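Subject: Re: Moisturizer under sunscreen, pilling
List: skin-and-makeup

On the list in July, a member wrote:

> I have been using the Pladen gel moisturizer in the morning and the
> Wurkard SPF lotion over it. By the time I get to foundation the whole
> thing rolls up into little gray bits along my jaw and next to my nose.
> I have tried less moisturizer and I have tried more. Is it the gel, the
> sunscreen, or me? I don't want to give up either one. The gel is the
> only thing that hasn't broken me out this year.
>
> Also, does anyone know if the Pretside primer helps with this or
> makes it worse?

I had the same trouble with the same gel, so I can tell you what I tried and what changed.

Most pilling comes from one of three places. Either the layer underneath hasn't set, or there is too much film-forming stuff in the two products together, or you are rubbing the second layer in too hard. With me it was the first and the third.

The gel feels dry to the touch in a minute or so but it isn't settled by then. I started putting it on before I make coffee and leaving the sunscreen until after breakfast. That took care of most of it. If you don't have that kind of time, put the gel on at night only and use the sunscreen by itself in the morning. The Wurkard lotion has enough glycerin in it that my skin (normal to dry) does fine without anything under it from spring on. In winter I do need both.

Don't cut the amount of sunscreen to fix the pilling. You need the full amount for it to do what the label says. Put it on in two thinner coats. Dot it on, spread it once in one direction, and then press with flat hands. Rubbing in circles is what brings up the bits, especially along the jaw where there is fine hair.

On the primer, I would skip it. The Pretside one is mostly silicone, and over a lotion that already has some silicone it made things worse for me. If you want to keep it, use it only on the sides of the nose and pat it on with a finger. I have also had decent luck leaving out primer and using a damp sponge for the foundation. A brush drags.

Two other things to check. If you use a peptide or hyaluronic serum under the gel, leave it out for three or four days and see what happens. Those can ball up by themselves. And if you have been using the gel for a while, you may have some flaking that only looks like pilling. Wash your face, let it dry, put nothing on it, and look at your jaw in daylight. If there are flakes, no change in products on top will help until those are dealt with. A soft washcloth and warm water at night is enough. I wouldn't go to a scrub on skin that has been breaking out.

Someone asked in another thread about the Shboul cream as a replacement for the gel. I used up one jar. It doesn't pill under anything I own, but it is heavier and took longer to sink in, and it has fragrance. It might be fine for you if scent isn't a problem. Try it on one side of the neck for a week before it goes on your face.

As for price, the 300 ml pump bottle of the Wurkard is a better deal than the tube if you are going to use it on your neck and arms too. Check the date stamped on the bottom first. Mine was closer to expiring than I would like.
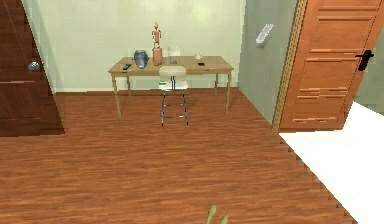

If you try the longer wait and it still rolls up, write back with the full list of what you put on and in what order, including anything left over from the night before. An oil or a sleeping mask can still be on the skin in the morning if you only rinse with water. I had that happen with a balm and blamed the sunscreen for two weeks.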